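Protokoll der Besprechung „Beipack Netzteil“, Fildale, Packbereich
8. Dezember 2021
Anwesend: Valcárcel (Leitung), Aubert, Lemaire, Vidal (Protokoll)
Entschuldigt: Carré

TOP 1 Kartoninhalt
Der Inhalt bleibt unverändert: Netzteil, Kabel, Faltblatt. Aubert bemängelt, dass das Faltblatt unter das Kabel rutscht und beim Auspacken übersehen wird. Vorschlag: Faltblatt zuletzt einlegen, Text nach oben. Angenommen, gültig ab dem nächsten Los (300 Stück).

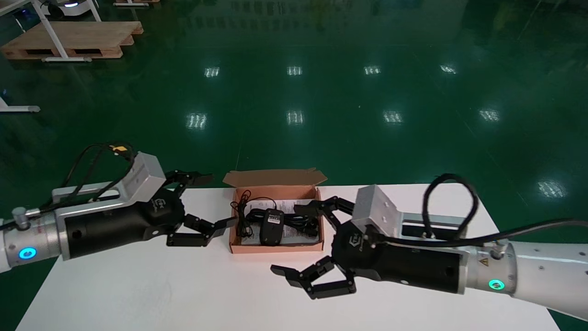

Abb. 1: Offener Karton mit Kabel, Netzteil und Faltblatt

TOP 2 Kartongröße
Maillard bietet einen flacheren Karton an, Mindestabnahme fast 35 Bund. Lemaire hält die Höhe für zu knapp, sobald das Kabel locker gewickelt ist. Entscheidung vertagt, Muster werden angefordert.

TOP 3 Wicklung Netzkabel
Die Arbeitsanweisung 102 nennt keine Bundlänge. Vidal ergänzt das Maß und die Lage des Steckers – er soll außen am Bund liegen. Ein Kabelbinder wird nicht eingeführt. Dramska liefert die Kabel weiterhin ungebündelt.
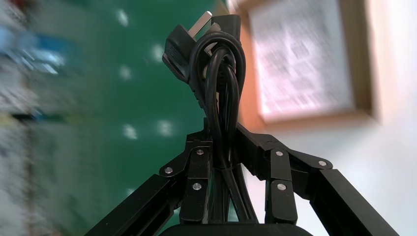
Abb. 2: Netzkabel in Schlaufen, Stecker oben links am Bund

TOP 4 Offene Punkte
– Muster Maillard anfordern: Lemaire
– Anweisung 102, Revision 2: Vidal
– Etikett Netzteil mit Hudix abstimmen: Carré, Termin März

Kontakt: Packbereich Fildale | Impressum | Nach oben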